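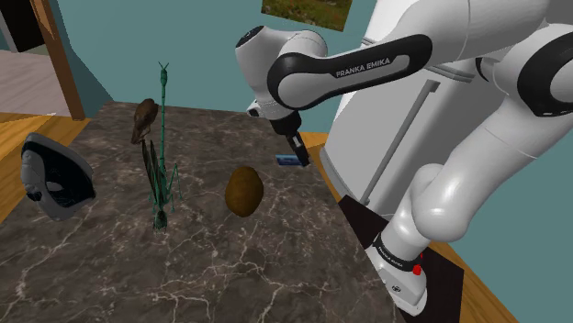 A tabletop task in Plider, with a Franka Emika arm at a simulated kitchen table.

Plider is a simulation kit for robot arms that pick up, move and put down household objects. It is sold by Collgate, a small software firm, and is used mainly by university labs and by companies that want to test control software before running it on a real arm. The kit includes a scene builder, a library of objects, a set of scripted tasks and a tool for recording each attempt.

History

Work on Plider began as a side project of Raimo Salminen and Oksana Stelmakh, who needed a quick way to set up cluttered tables for grasping tests. The first version had one room and 80 objects. Collgate took over the code two years later and hired Stelmakh to lead the rewrite. The current version came out in September. An earlier product from the same firm, Batitz, covered warehouse shelves and is no longer updated.

Scenes and objects

A Plider scene is made of a room, a work surface, a robot and a group of loose objects. Walls, floors and tabletops can be given different colors and textures from one run to the next. The object library now has 800 entries, from food and toys to cards and headgear, and items that would not normally share a table are often placed together. Users can add their own models, but each one needs a weight and a collision shape before the scene will load.

Flat objects are listed as a separate group. A card lying on a table leaves very little for a gripper to hold, and small errors in height matter more than they do with a round object. Tamara Pană, who wrote the task guide, suggests leaving this group until the basic tasks run well. 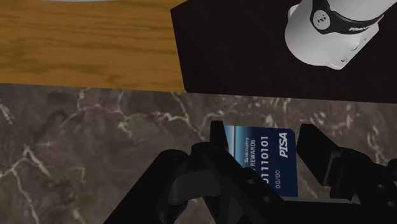 Can Plider be used without a real robot?
The kit runs entirely on a computer, and no arm is needed at any stage. A real robot is only required if the user wants to try the finished software on hardware.

Views and recording

Each run can be recorded from fixed room views and from a view close to the gripper. Joint positions and gripper commands are saved with the pictures. A single task can be repeated up to 3000 times in one batch, with the objects moved between attempts. Batches that stop early can be picked up again from the last saved attempt - a feature missing from the first version.

Licensing

Collgate offers a lab license and a company license. The lab license covers one research group and has the full object library. The company license adds phone support and the Dufour add-on, a scheduling tool for sharing batches across several machines.

Reception

Bheki Mabuza, reviewing the kit for a robotics newsletter, ran 97 of the scripted tasks and praised the scene builder, but found the manual thin on custom objects. Fatima Visser, who teaches a course that uses the lab license, wrote that students learned the basics quickly - most of their trouble came from collision shapes. Both reviewers noted slow loading in rooms with detailed floor and tabletop textures.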